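**Residents' Newsletter, February 25, 2021**

## Changes to Floor Marking and Shared Room Use at Kunora House

The management office of Kunora House has completed its yearly review of the shared rooms on the lower level. The revised rules apply to all tenants, to clubs holding a standing reservation, and to outside groups that rent by the day. They replace the rules issued in September, copies of which should be discarded.

The review dealt mainly with the condition of the floors. The light gray surface in the Mendonça Room was renewed last year at a cost shared among all units, and the office has since received several reports of adhesive residue near the storage wall and the east door. Cleaning staff removed most of it. One area by the radiator remains dull and will be treated when the contractor, Jendlow, returns to service the hallways.

Tape may no longer be applied directly to the floor in any shared room. Groups that need lines for games, dance, rehearsals, or other activities are asked to lay down a mat or sheet and place their markings on that. Mats must lie flat and must be kept clear of both exits. Short pieces of tape may be used to hold down the edges of a mat, provided that they are of the low-tack type and are removed the same day. Duct tape, carpet tape, and packing tape are not permitted for this purpose.
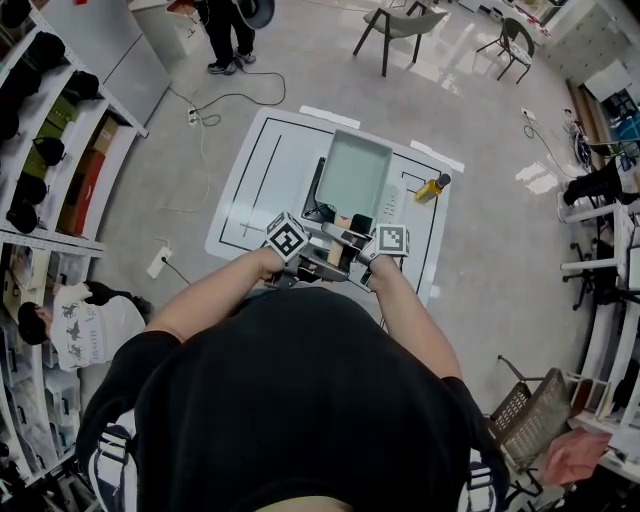
*A white floor mat marked out in black tape.*

Furniture should be lifted when it is moved. Felt pads have been fitted to the folding chairs, and replacements are kept in the cabinet beside the sink. The long tables are heavier than they look and should be carried by 2 people. Groups are asked to return all tables to the rack with the tops facing inward, as the metal legs have scratched the wall paneling in the past.

### Reservations

A single reservation may last up to 90 minutes. Longer periods may be granted on written request when the room is free on either side. The final 15 minutes of each reservation are set aside for clearing and sweeping, and the next group should not be kept waiting in the corridor while this is done.

Requests continue to be made through the Clestska booking page. Tenants who do not use the page may complete a paper form at the front desk. The form now asks whether floor markings are planned, whether food will be served, and whether the group requires the side door to be unlocked. Incomplete forms will be returned to the tenant's mailbox.

Standing reservations will carry over without a new application. Any club that has changed its contact person should inform the office in writing so that notices reach the correct unit.

### Charges and Deposits

The room rate for tenants is unchanged. Outside groups will continue to pay a deposit, refunded after the room has been inspected. If residue, scratches, or stains are found, the cost of repair will be taken from the deposit and an itemized statement will be sent. The treatment of the east door area came to $369, an amount drawn from the general maintenance fund because the responsible party could not be determined.

Tenants who notice damage on entering a room should report it before their activity starts. A report sheet is posted inside the door of each shared room. Damage reported in this way will not be charged to the group making the report.

### Storage

The locked closet off the Mendonça Room is available to clubs with a standing reservation. Rolled mats should be stored upright, labeled with the name of the club, and kept off the heating pipe. Loose items left on the closet floor will be moved to the office and held for collection. Paint, solvents, and fuel of any kind may not be stored on the lower level.

Questions about the revised rules may be left at the front desk or sent through the Clestska page under "Building Matters." A printed copy of the full text is available from the office on request.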